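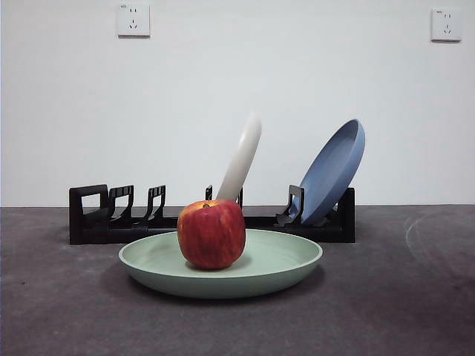

Threads > Robotics > Mirela Bastos

4 min read

Latest Following Topics Saved Sign in

Mirela Bastos
20th May

A few people at the Narley meetup asked me to post our house rules for tabletop manipulation trials, and I promised I would, and then I went home and forgot. So here they are, in the order they come into my head. Kettle's on, this will be a long one.

Some background first. We're a small group at Druvdale and we mostly do kitchen things: plates into racks, plates out of racks, fruit onto plates, fruit off again. The rules started as a single page taped inside a cupboard door and they have been argued over ever since, mostly kindly.

Rule one is that you write down what counts as a success before the arm is powered up. For plates we say: on its edge, in a slot, gripper open and clear, still there when you finish a slow count of five. A plate leaning on the end post counts if it's in a slot. A plate leaning on another plate doesn't, and yes, I know that's the one everybody wants to fight me about.

I used to be much softer on this! I'd see a plate go in at a funny angle and think, well, it's in, bless it. Then Brendan Noonan scored the same clips I had scored and we disagreed on 43 of 163. Same clips, same week, two people who eat lunch together.

So now two people score, separately, and neither one sees the other's sheet until both are done. Where they disagree, the trial goes down as a disagreement and stays that way in the table. Please don't settle it by whoever is more senior. I have been the more senior person and I was wrong plenty.

Rule two, resets. The reset is part of the experiment and it gets its own written steps. Which plate starts flat, which start in the rack, which slots stay empty, where the apple goes. If the sheet says apple left of center on the green plate, then it's left of center, and if you nudged it getting your sleeve out of the way, you put it back.

(Tape marks on the table are fine while you set up. Take them up before recording, or leave them down for every single run including the test runs. What you can't do is have them in half the data. Ask me how I spent March.)

Rule three is one I borrowed from a former labmate who now works in Kurtuluş and has far more patience than I do: describe your objects as if the reader will have to go and buy them. Diameter, weight, rim height, material, finish. "Blue plate" tells a stranger nothing. A shallow plate with a gentle rim and a deeper one with a proud rim are different problems for a gripper even when they go in the same rack.

Same for the rack. Slot spacing, height of the dividers, whether it's fixed down. A rack that slides when you bump it will forgive a bad insertion, and one that's screwed to the table won't. We've run both ways and I'm happy with either as long as it's in the write-up.

Real fruit: we allow it, with a fresh weight written down each morning, because apples do change and they do get dropped. A dropped apple is retired. You may eat it if it hasn't been near the lubricant shelf.

Rule four, report every trial. We did 1645 attempts for the Mendell write-up and all of them are in the appendix, including the ones where the arm stopped dead and the ones where I had loaded yesterday's settings. Operator mistakes get their own column. I was a bit embarrassed about that column and it's the part readers write to me about most, very nicely.

A small one inside rule four. If you stop a run early because you can see it's going badly, that's a failure. It isn't a void. Void is for the fire alarm.

Rule five is about people. One person on the stop button, and that person does nothing else — no phone, no scoring sheet, no chatting to the visitor from upstairs. Hands stay off the table until the arm is parked and somebody has said "parked" out loud. We say it even when we're working alone. You feel silly for a day and then you don't notice.

We also rotate whoever is on the button after 70 minutes. Brendan wanted longer and I wanted shorter and that's where we landed. If you've got a proper basis for a better number, please send it, I would be so glad to have one.

Rule six: wipe down the table at the start of the day and then leave it alone till the end. Half-wiped tables have streaks, streaks move about between runs, and a vision model will happily learn from a streak. If you must wipe in the middle, log the time.

Somebody asked whether this is all a bit much for a lab with two people in it. I think small labs get the most out of it! When there are only two of you, everything lives in your heads, and then one of you goes on leave and the other can't repeat the Tuesday-ish thing with the plates.

You're welcome to copy any of it and change what doesn't fit. I'd love to see what you change, especially the leaning plate rule. I'll put the scoring sheet in a reply once I've taken the coffee ring off the scan.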